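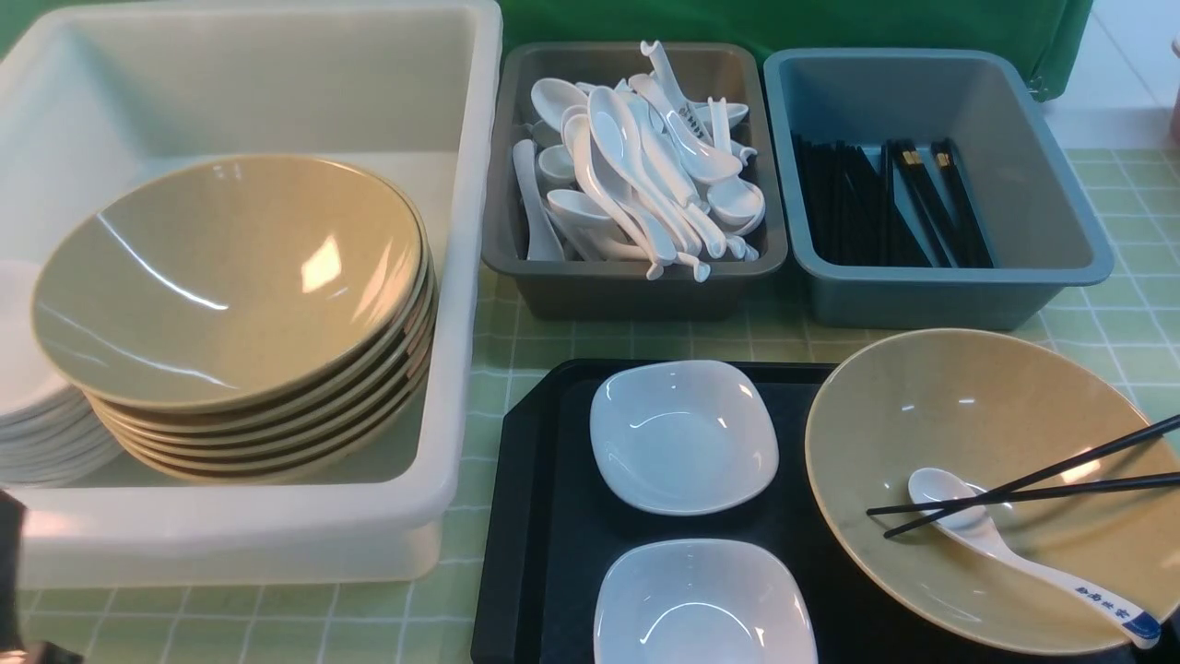

Telma Sepúlveda
Recording Secretary, Osia Racing Partnership

Hi everybody, minutes are below. I typed these up from my own notes, and my handwriting went downhill once we got onto the saddle cloth, so if I've got you saying something you didn't say, email me and I'll fix it before the next meeting. Corrections to the April minutes are already in (Damián Zapata's name was spelled two different ways on the same page, sorry Damián!).

A couple of reminders before you read on. The monthly share is still $50 and it's due on the first. If you pay by check, put "Osia" on the memo line and not the name of the horse, please. The bank bounced one back last month that was made out to Pralard, and he doesn't have an account.

Also, owner badges for the next race day have to be requested through me. Please don't call the track office. They've asked very nicely, twice.
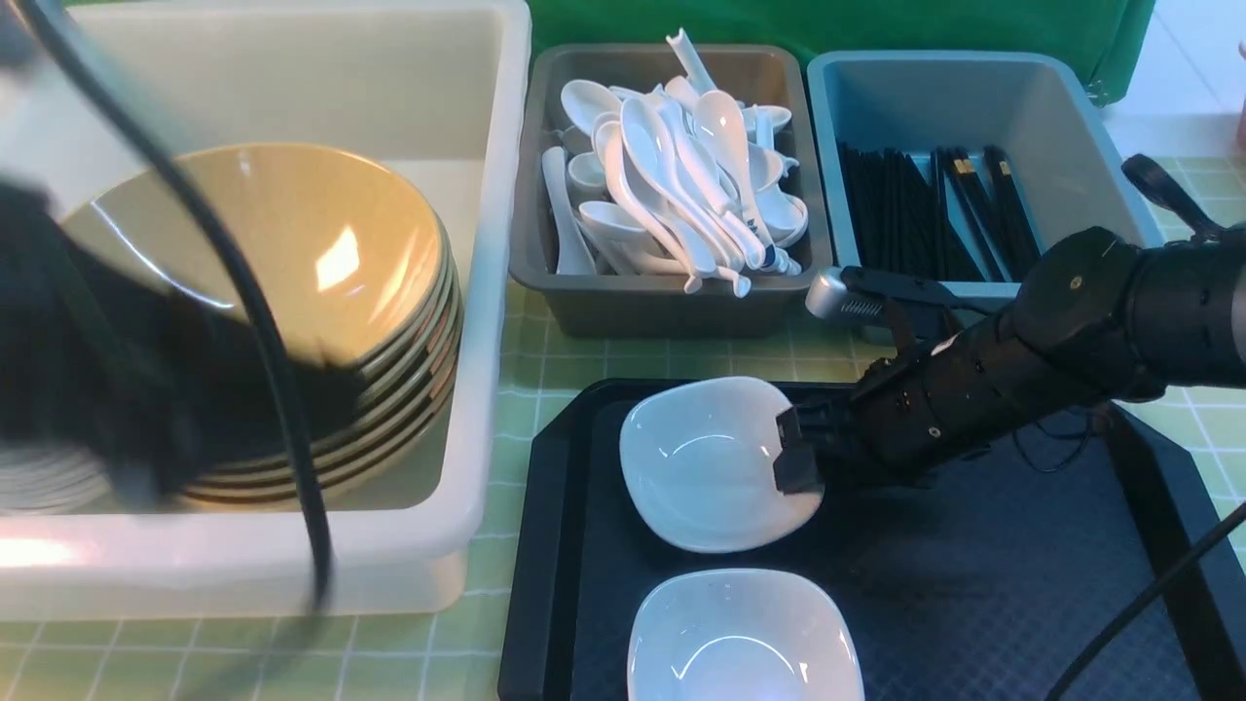 Eltthorpe, May 16, 2022

Present: Damián Maldonado (chair), Damián Riquelme, Damián Zapata, Reynaldo Javier (our trainer) and me. With three Damiáns in the room I've used last names all the way through.

Maldonado opened the meeting a little after seven. The April minutes were approved with the spelling fix. Riquelme moved, Zapata seconded.

1. Pralard

Reynaldo went first because he had to get back for evening stables. Pralard came out of his last race sound and ate up the same night, which made us all happy to hear. He finished fourth, and Reynaldo thinks he would have been closer if he hadn't been shuffled back on the turn. I thought so too, for whatever that's worth from the rail! The jockey told him the horse was still pulling hard after the wire and that he'd like to try him over farther.

So we talked about distance for a good long while. Reynaldo wants to step him up by a furlong and stay on the grass. Maldonado asked if that meant a tougher class of horse, and Reynaldo said a bit, yes, but there's a race at Godoy in the next condition book that looks right for him. Zapata would prefer to wait and give him an easier spot. Riquelme said he didn't buy into a racehorse to watch it stand in a field, and there was some back and forth after that which I didn't write down.

Vote: enter at Godoy, as long as the going isn't hard. Reynaldo has the final say on the morning. Passed 4 to nothing (Reynaldo doesn't vote). Zapata asked me to record that he voted yes but still likes the easier race.

2. Blinkers

Short one. Reynaldo tried him in a pair at morning work and didn't see any difference. We're leaving them off.

3. Money

We have $3,000 in the account after the training bill and the farrier. The vet invoice hasn't come yet. Maldonado wants to keep $2,000 of it back as a cushion and not touch it unless there's an injury or something else we couldn't plan for. I said I'd feel a lot better with that in writing, so it's now in writing: the cushion stays at $2,000 and it takes a vote to spend any of it. All in favor.

Riquelme asked about shipping to Godoy. Reynaldo can share a van with another barn, and he'll send me the price when he has it. That comes out of what's left over.

4. A second horse

Oh boy. Riquelme has seen a two-year-old filly he likes very much and he brought her pedigree page, with a lot of yellow highlighter on it. She's well bred on the dam's side and (he says) walks like a queen. Reynaldo has looked at her once and liked her hocks less than Riquelme does. Maldonado pointed out that we can't cover two training bills on the current shares, and we'd need new partners before we could think about it.

I'd love a filly, I'll admit that, but I also do the bookkeeping. Tabled. Riquelme will find out what the seller really wants for her and come back with a number. Zapata will ask at work whether anyone might be interested in a share.

5. Silks and saddle cloth

The green on the sleeves has faded and the cap no longer matches. Zapata wants to keep the old set going until the fall. I got a quote for a new set and passed it around, and there was a silence. We'll keep the old set. The cap will be replaced by itself, and I'm handling that.

6. Morning visits

Reynaldo asks that partners text him the night before if they're coming out to watch work. Bring carrots if you want, but hand them to the groom first. No dogs at the barn. (Maldonado, that one had your name on it and you know it.)

To do
Reynaldo: entry for Godoy, van price to Telma
Riquelme: asking price on the filly
Zapata: ask about new partners
Telma: cap, badges, chase the vet invoice

We wrapped up just before nine. The next meeting will be after the Godoy race, and Maldonado will send the date once we know when we're running.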